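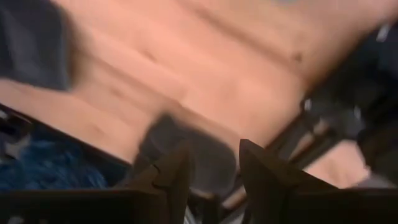
Stornton, the office furniture refurbisher based in Mundville, has published the second edition of its grading scheme for used desks, tables and storage. The scheme, named Alinari, sets out how the condition of a used item is recorded before it is offered for sale or hire. It replaces the single-word descriptions ("good", "fair") that the company used in its stock lists until this year. Under the new edition, surface marks are graded by size, contrast and position before any judgement is made about cause. A small dark brownish spot on a pale tan surface, for example, is entered as a high-contrast point mark, and whether it is a stain, a fixing or a blemish is settled at a later stage by touch and under a raking light.

The second edition takes effect on 8th November and applies to all stock listed from that date. Items already listed will keep their first edition grades until they are sold or returned from hire.

Scope

Alinari covers desks, meeting tables, benches, pedestals, cupboards and open shelving. It does not cover seating, screens or lighting. Upholstered items will remain under the separate inspection sheet issued with each delivery. Sit-stand desks are included for the top and frame only; motors and control boxes are tested separately and the result is stated on its own line of the stock sheet.

Grades

There are five grades, numbered from 1 (no recorded marks) to 5 (sound in use, heavy visible wear). Each item receives one grade for the working surface, one for edges and one for the structure. The three grades are shown side by side and are not averaged. In the first edition a single overall grade was given, and buyers reported that a desk with a clean top and a chipped front edge could not be told apart from one with a worn top and clean edges.

A grade 3 surface may carry point marks and light scratches, provided that none can be felt with a fingertip. Any mark that can be felt moves the surface to grade 4. Lifting, swelling or open joints are treated as faults in structure and are recorded there even when they can be seen only from above.

Position of marks

Each working surface is divided into a central zone and an outer zone. The central zone is the area normally in front of the user. The outer zone is the remainder, including any part likely to be covered by a monitor stand, tray or cable port. A mark in the central zone counts at its full grade. The same mark in the outer zone is recorded but does not by itself lower the item below grade 3, unless it can be felt.

Round and oval meeting tables have no fixed user position. For these, the outer zone is the band used for writing and the centre of the table is treated as the less critical area. This reverses the rule for desks and is printed in bold on the inspection sheet to prevent error.

Inspection method

Items are cleaned with a damp cloth and left to dry before inspection. The inspector views the surface first from directly above and then at a low angle, with one lamp placed to the side. Marks found at either stage are entered on a plan of the surface. Cleaning products are not used before the first view, so that marks which respond to cleaning can be noted as such. A second view follows cleaning, and the grade is set on the second view.

Wood grain, knots and natural variation in colour are not marks under the scheme. Where an inspector cannot tell a feature of the grain from a stain, the entry is made as "undetermined" and a second inspector decides. Entries left undetermined after the second inspection are graded as stains.

Screw heads and plugs fitted by the original maker are likewise excluded. Holes, plugs and fixings added later are recorded under structure, with their diameter in millimetres.

Trial results

The second edition was tested on more than 2000 items passing through the Mundville workshop. Each item was graded twice, by different inspectors working without sight of the other's sheet. Most differences between the two sheets concerned edges, and in particular whether softened corners on solid timber should be treated as wear or as part of the original shape. The wording of the edge section was changed as a result, and a corner gauge is now supplied to each inspection bench.

The trial also led to the removal of a proposed rule on fading. Desks taken from rooms with large windows often show a lighter area with a clear outline where equipment once stood. Inspectors could not agree on a practical limit for this difference in shade. Fading is therefore described in words on the stock sheet and has no effect on the grade.

Siu-ming Tam, technical manager at Stornton, said: "The first edition told a buyer how we felt about a table. The second records what we found and where. We expect some items to receive a lower grade than before, mostly on edges, and prices will be adjusted where that happens. We would ask customers comparing old and new listings to check which edition applies."

Returns

Customers who find a mark that is not shown on the surface plan may report it within 10 working days of delivery. Stornton will compare the report with the plan and, where the mark is confirmed as unrecorded, offer a revised price or collection. Marks smaller than the minimum size given in the scheme are not grounds for a return. For hire stock, the same plan is used at the end of the hire period to separate earlier marks from new ones.

Availability

The scheme runs to 28 pages, including blank inspection sheets and sample surface plans. It may be copied and used by other refurbishers without charge, provided that the edition number is shown on any sheet issued to a customer. Grīnberga, which handles Stornton's deliveries and collections, will adopt the structure section for its own loading checks from the end of November.

Printed copies can be requested from the Mundville trade counter. A shorter guide for buyers, covering the grades and the surface plan only, is included with each order.

Notes to editors

Stornton collects, repairs and resells used office furniture from its workshop in Mundville. Alinari is the name of the grading scheme only and does not refer to a furniture range. Requests for interviews or for access to the inspection benches should be sent to the press desk, marked for the attention of Siu-ming Tam.

Ends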